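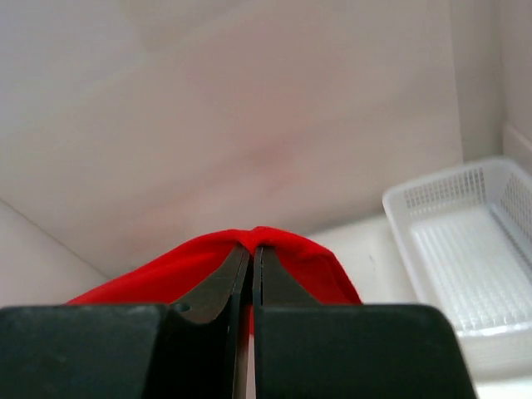

Home Builds Checklists Parts Swap Forum Log In

Two-arm shirt folder, shared bench at Bulldale - checks before power and during a run
Checked 5 November 2020, notes by Soon-im Wi

1. Stop button. OK. I hit it with the arms at rest and again mid-move. It's the big Skinavden one and it's easy to reach now that I've shifted it to the front - please leave it there!

2. Base bolts, both arms. OK. A quarter turn left in one on the left side, so I've marked them all with paint pen.

3. Finger tips. OK for now. Scuffed, but no burrs that would snag a shirt. I ran an old sock over them to be sure (very scientific).

4. Openings in the table around the bases. NEEDS WORK. There's wiring down in there and I'd love covers before January. Keep screws, rings and sleeves well away until then. 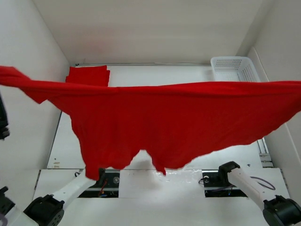 Item 4: red shirt up over the table, with the two openings below the arms.

5. Cable slack. OK, just barely. Swing each arm through its full reach by hand, power off, and watch the loops. I've rerouted mine twice already and I'm still not in love with it.

6. Pinch zone. Hands stay outside the walls any time the drives are live. I know it's tempting to reach in and straighten a hem. Pause first, then reach.

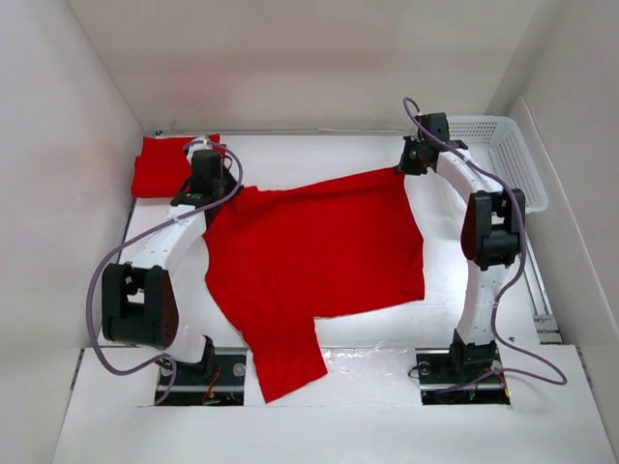

Can I run just one arm while I work on the other?
Only if the one you're working on is unplugged at the supply. Switching it off in the software doesn't count, and the Lagman board will wake both arms after a reset.

7. Grip force. OK. Limit is set to 8 in the config file, and I could pull a shirt free by hand with the jaws closed. If you change it, write it on the sheet.

8. Drop test. Cut the power while a shirt is up and see what the arms do. Mine sagged slowly, which I can live with. Stand back for this one anyway.

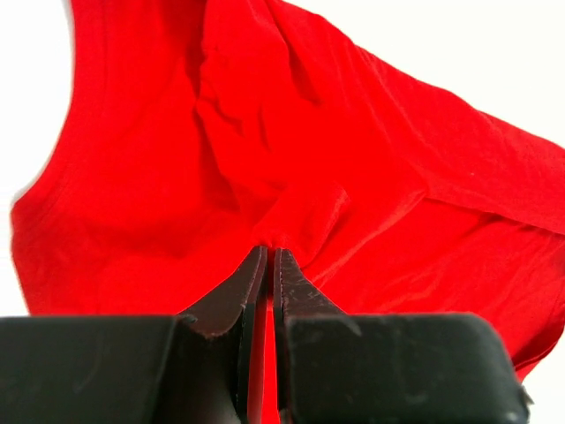 Floltum wrote back that item 8 should be done with a heavy towel too, as a T-shirt hardly loads the wrist, and that the joints ought to be felt for heat right after.

Fair point, so I'm adding the towel as 8b. Not done yet. Cycle counter read 2056 when I shut down, and I'll go through the whole list again at 2372.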